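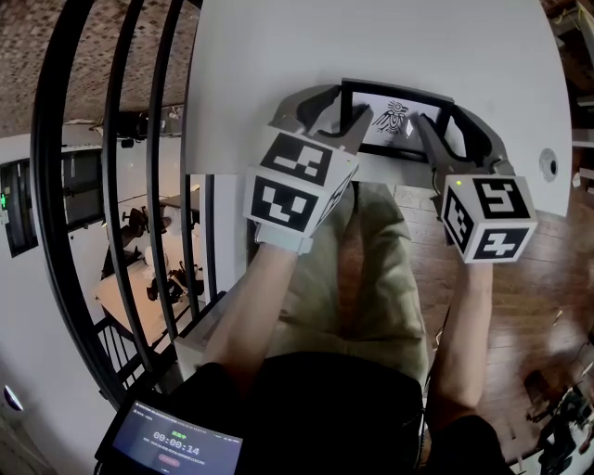
Figure 1. Round white table with a small tablet standing on it, mezzanine level.

Unit 3: Tables, Railings and Shared Work Areas
Course reader, Interior Planning II. Instructor: Margus Eglītis

Read pages 212 to 224 before the session. Bring a tape measure and a pencil.

An upper level with an open railing gets sound from both floors. Vertical bars keep the view down to the desks below, but they do nothing for noise. Note where people sit in relation to the edge, and whether the chair backs face it.

White tabletops spread light well and also show glare. A screen standing upright on the table picks up reflections from lamps and windows, so check it from the seat – not from the doorway. 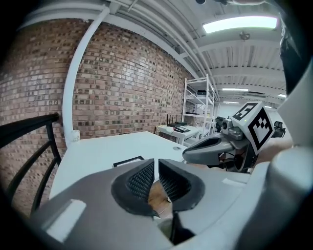
Brick is the other surface to consider. It is rough, it takes fixings well, and a dark red-brown wall makes a white table look brighter than it is. Leave at least 24 inches behind each chair if the wall is close.

Cable openings belong near the equipment. Mark them on your plan with a small circle.

Assignment: draw one shared table at scale, with chairs, floor finish and wall finish labeled. Hand it in at the Agbeko room by 4 p.m.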